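Ticket 426 – Booking calendar shows the wrong time for evening classes
Status: Solved
Product: Prultine Calendar for community sites
Opened by: Consolacion Gatchalian, Brundbridge Adult Learning

Hello, and thank you in advance to whoever picks this up! I look after the class calendar for our little learning center, and I'm afraid I've been going in circles with it since breakfast. Our evening pottery class starts at 7:00 pm. I typed 7:00 pm, I saved 7:00 pm, and when I open the entry to edit it, it still says 7:00 pm. But on the public page it shows as 9:00 pm, and two students have already written to ask whether we've moved it.

What I've tried so far: saving the entry again, clearing my browser history, looking at it on my husband's phone, and deleting the class and making a fresh one. The fresh one does the same. The morning classes are fine – I checked every one of them, because that was my first worry.
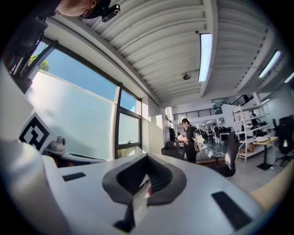
Min-kyu Myung
Support Specialist, Prultine

Hi Consolacion, thanks so much for writing in, and for setting it all out so clearly. It saves a lot of back and forth when someone has already tried the usual things, and I'm sorry your morning went this way.

A gap of exactly 2 hours nearly always points to a time zone setting. The puzzle is that your morning classes are right, so it can't be the setting for the whole site. Each category of class can carry its own time zone, and it's easy to miss because it sits under a small link called "More options." Would you open Settings, then Categories, then Evening, and click that link? I'd love to know what it says under "Time zone." If it says anything other than "Same as site," please change it to that and save.

Please don't delete any more classes for now, even if it's tempting. Sign-ups are tied to the entry, and I'd hate for you to lose them.

Consolacion Gatchalian

Oh dear, I did delete the one. It had sign-ups on it. I've found the link you mean and it was set to a different zone altogether, so I changed it to "Same as site" and saved. The edit screen looks the same as ever and the public page still says 9:00 pm. Should I be waiting for something?

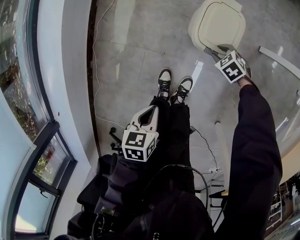

No need to worry about the deleted class, first of all. Anything you delete stays in the Trash for 20 days, sign-ups included, and I can see yours sitting there safe and sound. Go to Classes, then Trash, and choose Restore. Once it's back, you can remove the fresh copy you made, as that one has no sign-ups on it.

As for the page still showing 9:00 pm, that's the saved copy of your calendar. Sites with more than 200 entries keep a stored version so the page loads quickly, and it only gets rebuilt overnight. You can hurry it along under Settings, then Display, with the button marked "Rebuild now." Give it a few minutes and then reload the page.

Consolacion Gatchalian

Restored, rebuilt, and it says 7:00 pm! The names are all there too. I've asked Seon-mi Seo, who teaches the class, to look from her own computer, and she sees the right time as well. One last thing, if you don't mind – will the reminder emails for Tuesday go out with the old time?

Min-kyu Myung

Wonderful, I'm so glad. The reminders read the time when they're sent, so Tuesday's will say 7:00 pm. Anyone who got a confirmation while the setting was wrong will still have the old time in that message, so a short note to them would be kind. You'll find "Message all" at the top of the class entry.

Consolacion Gatchalian

Note sent. Thank you for being so patient with me, Min-kyu. You can close this one.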